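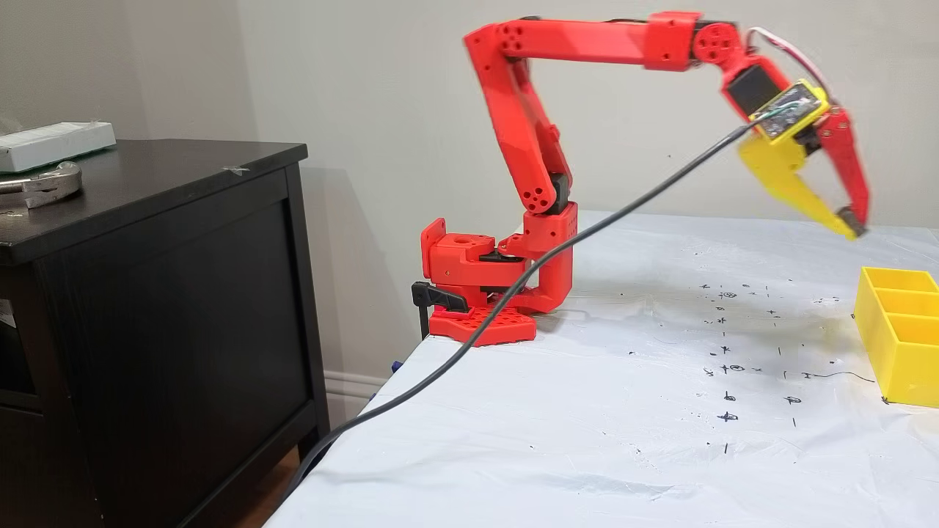

Publications > Working Papers > Indoor Surfaces > Section 3

3. Surface covers and settled dust

3.1 Sites and covers

Dust was collected at two sites, a teaching building in Khaemba and a shared workshop building in Zimwood. Tables at both sites were fitted with plastic sheeting before the first collection period in November. The sheets were supplied by Lustetti in a single thickness and were cut to overhang each table on all sides. Bare tables in the same rooms served as controls.

A total of 263 wipe samples was retained after screening. Samples were dropped when the wipe had torn or when the log sheet gave no start time. Each wipe covered a square of 200 square centimeters, marked out with a card template. Wipes were dried overnight, weighed, and stored in sealed bags until the particle counts were made.
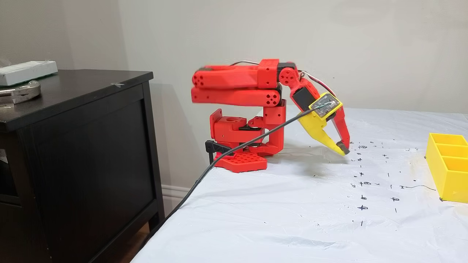
Department of Building Materials and Indoor Air

Figure 4. Table with a white plastic sheet as cover.

3.2 Static charge

Plastic film holds a surface charge for some time after it is unrolled, and fine particles are drawn to it. To limit this effect, sheets were left in place for a full night before the first wipe was taken. Surface voltage was then read with a Plernonik field meter held at a fixed height. Readings above 700 volts led to a further waiting period. The limit was set before sampling began and was not changed later.

Folds were a second source of error. Dust gathers along a raised fold and is poorly picked up by a flat wipe — the template was therefore placed only on smooth parts of the sheet (Figure 4 shows the type of cover). This may bias the covered tables toward lower values, a point taken up in Section 5.

3.3 Particle counts

Counts were made under a light microscope at a fixed magnification. Counting stopped at 2000 particles per slide, and the remaining area was estimated from the fraction already viewed. Fibers were recorded separately.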